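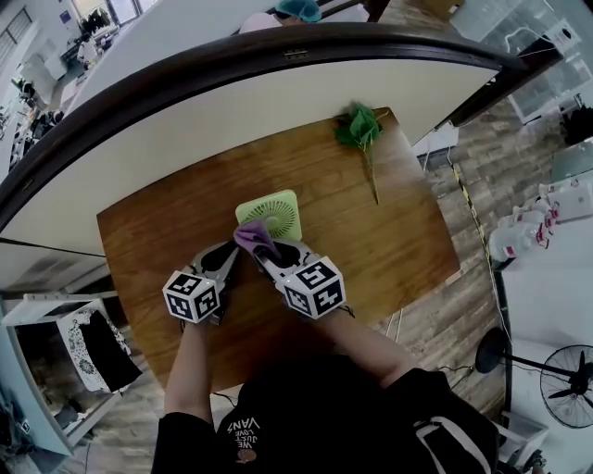 Nimeck: your questions, my answers

Updated 25 November 2025

I get the same handful of emails about Nimeck every month, so I've put the answers in one place. If yours isn't covered, write to me and I'll add it when I get a minute.

What is Nimeck, then?

It's my long-running attempt to build a robot that tidies and dusts a table. The arms are being put together in a shared workshop, and the teaching part happens with a pair of hand-held grippers: I do the job myself with those, the recordings go into the training pile, and later on the arms have a go at copying me. That's the plan, anyway!

Do I need the robot arms before I can start?

No, and I'd say don't wait for them. I had the hand-held pair working long before I had a single arm that could hold its own weight up. You can learn loads about what your jaws can and can't pick up just by using them at a table for an evening.

What are the cubes with the black-and-white patterns for?

Tracking. There's one at the wrist of each gripper, and the software looks for the patterns and works out where each hand is and which way it's tilted. It only needs to see a face or two. Print them matt if you can (my first lot were glossy and every lamp in the building showed up in them), and don't trim the white border off to make them look neater. I did that. It took me an evening to work out why the left hand kept vanishing.

Why two grippers? Wouldn't one be simpler?

Much simpler, yes. But try wiping something small and light with one hand and see how far it slides. One gripper works the cloth and the other is there to steady things when it's needed. Quite often it just hangs back with its jaws open, and that's fine, leave it in the recording.

What do you practise on?

Whatever's small and won't break my heart. The little lime-green fan is a favourite for dusting, with all those rings and spokes in the grille, and I use a crumpled cloth in a colour that shows up well against the table. A sprig of leaves is good too, as the stem is so thin. Cloth is the hardest by a mile, it never folds the same way twice.

If you're using a fan, unplug it or take the batteries out first. Please.

How many recordings do I need?

More than you'd like. My first try used 20 and the result was hopeless, it sort of waved at the table. I'm now aiming for 1000 goes at the dusting job and I do them in batches of nine, then stop for a brew. After that my wrists get lazy and the recordings get sloppy.

My jaws keep dropping the cloth. Help?

Pinch more of it than feels natural. A corner on its own will slip out as soon as you press down. If it still drops, check whether both jaws are closing evenly, because mine drifted after a few weeks and I had to redo the linkage. Kagiso Mathebula suggested a strip of rubber inside each jaw and it's made a big difference to me.

What's the difference between Jaren and Dimurano?

Sorry, my naming is all over the place. Jaren is the gripper design, the bit you hold. Dimurano is the script that sorts the recordings and throws out the ones where a cube went missing for too long. You can use either without the other.

Does the workshop have to be tidy?

Ha, no. Ours has clothes on a rack, shelves of bottles and people going about their own business. Keep the tabletop sensible, keep cables out from under your feet and get on with it.

Can I buy a pair off you?

Not at the moment. I've made a few sets for friends and it eats whole weekends. The drawings are free to anyone who asks, and if you get stuck on the spring, version 9 of the file is the one to use. Version 8 has a hole in the wrong place and I still haven't taken it down.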